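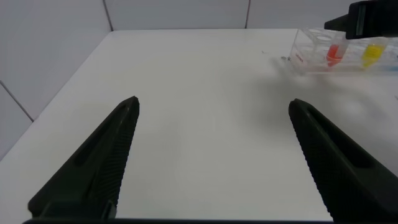 Worktop and surrounds – monthly check, September

Room: Konomlow prep room, bench 6
Checked by: Dalal Qudah
Started: 9.30, before the morning group came in

1. Table surface
OK. Plain white top, smooth, and a pleasure to look at after the state of the old one. I went over it with my palm as well as by eye, as light colours can hide a shallow scratch very nicely, and found nothing to write up. Please carry on using the soft cloths from the Chidiac box and leave the green scourers for the sink.

2. Table edges and corners
OK. No chips or sharp places. I did run a finger along the far side too, where the table meets the wall, so do please reach right to the back when it is your turn.

3. Legs and levelling
Needs attention. There is a slight rock at the front left foot if you lean on it – nothing alarming, but enough to upset a full beaker. I have turned the foot down as far as it will go and put in job 1623 for a new one. Until it is fitted, no tall glassware on this bench, please.

4. Wall tiles and grout
OK. The big pale tiles are sound and I tapped each one I could reach. The grout lines are dark, so mould would be easy to miss in them; have a proper look down the corner line with a torch and don't trust the ceiling light.

5. Tube rack
OK. Stands flat, no cracks. If you borrow it for bench 4, bring it back the same afternoon. I know I say this every month!

6. Lighting
OK. Nice and even over the worktop. The spare lamp for this side is in the Onevau drawer, and there is only the one left, so I have asked for more.

7. Spill kit
Topped up. We were down to 30 pads, which sounds like plenty until somebody drops a bottle. The new Devix pack went into the cupboard under the sink, with the gloves on the shelf above it.

8. Floor and walkway
Needs attention. The mat has started to curl at the door end and I caught my own foot on it. Taped for now. Replacement is stock number 149 on the order sheet, if whoever does the ordering could add it.

Items carried over: 3 and 8
Signed: D. Qudah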